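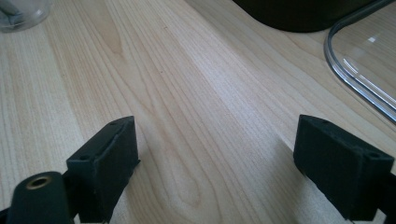

The grain on the table, from very close up.

I have been meaning to write about the drinks table for months, and then Morena Bassi came over last weekend, stood in front of it for a good while, and said "you know this is your whole personality now, right?" So fine. Blog post it is.

Let me start with the wood, since I love it way more than a person should love a tabletop. It's pale, somewhere between honey and cream depending on the light, with these long fine lines running through it and then one spot where the grain loosens up into arches like a church window. I could look at that spot through an entire cup of tea (and I have!). I got the table from a secondhand place called Prilmont back in May. It was $61, which felt like a lot for something I had to carry up 2 flights of stairs by myself, but I'd already driven past it twice that week and it was clearly going to haunt me.

There's a thin scratch on the top, very faint. I went back and forth on sanding it out. My dad says to leave it, my sister says to sand it, and I bought the sandpaper and put it in a drawer, so I guess Dad won.

Before the table, all the tea and sugar and so on lived in a kitchen cabinet in their original boxes, and every box had one packet left in it. You know the kind of cabinet I mean. I'd open the door and something would fall on my foot. Then I went through a phase of putting everything in jars, which looked great for a week, but packets in a jar are a pain! You want the one at the bottom and you end up with your whole arm in there.

What fixed it was a tray with compartments. Mine is dark brown with four sections, and I bought it from Hafstein after reading what felt like 3,000 reviews. I wanted something darker than the table so it would stand out against all that blond wood, and I'm so happy with it. The packets that like to stand up get packed in tight on one side, the floppier ones just go in a pile, and I've stopped fighting them about it. 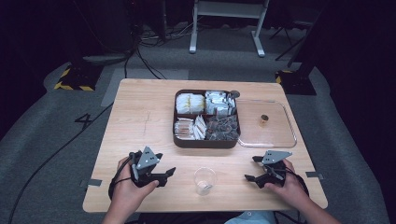

What goes next to the tray

I keep a shallow clear tray beside the brown one. It's plastic, nothing fancy, with rounded corners, and you barely notice it until the light catches the rim. At the moment the only thing in it is a little bronze-colored cup, and I kind of want to leave it that way. Every time I clear a surface I immediately start looking for things to put on it, so this is me practicing.

The clear plastic cups are Morena's fault. I used to insist on real mugs for everybody and then spend the evening washing them, and she finally showed up with a sleeve of cups and told me to sit down. For cold drinks they're great. I still want a mug for tea, though, and I'm not budging on that one.

Still on my list: more of the packets with the yellow on them, because those always go first, and a decent lamp for that side of the room. I've been looking at one from Erkar but the shade is a weird green in every photo. If you own it, please tell me what color it is in real life!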